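Usness College of Applied Studies
Workplace Ergonomics 4 — Unit Handout: Bench and Table Height

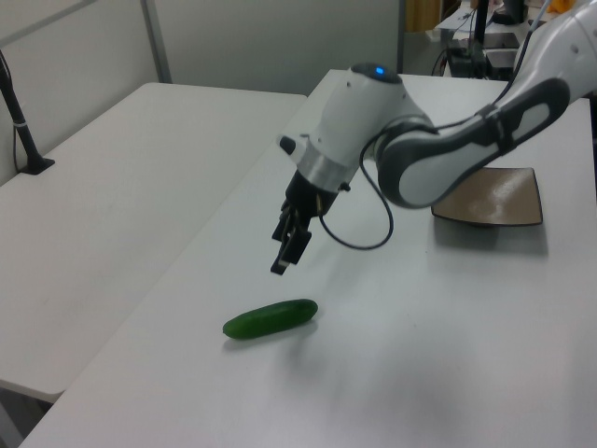 1. Scope of this unit

This handout accompanies the January lectures given by Mirjam Meijer. It covers the selection of working height for seated and standing tasks. Material on lighting and glare is treated separately by Ruben Baert.

2. Elbow height as the reference

Working height is set from the elbow of the person, measured with the upper arm relaxed and the forearm level. Precision work is placed above the elbow; heavy work is placed below it. Footwear must be worn when the measurement is taken.

3. Reach

Frequently used items belong within the sweep of the forearm. Items used once or twice a shift may be stored at full arm's length, but not behind the shoulder line — students regularly overlook this in their layout plans.

4. Reading

Wuyts (1994), chapter 15, is required. The Mirorton case study is recommended and is held at the library's short loan desk.

5. Assessment

Each student will submit a labelled plan of one workstation, with all dimensions in millimetres. Plans are to be lodged in Room 546 by February 24, 2018. Extensions must be requested in writing before the due date.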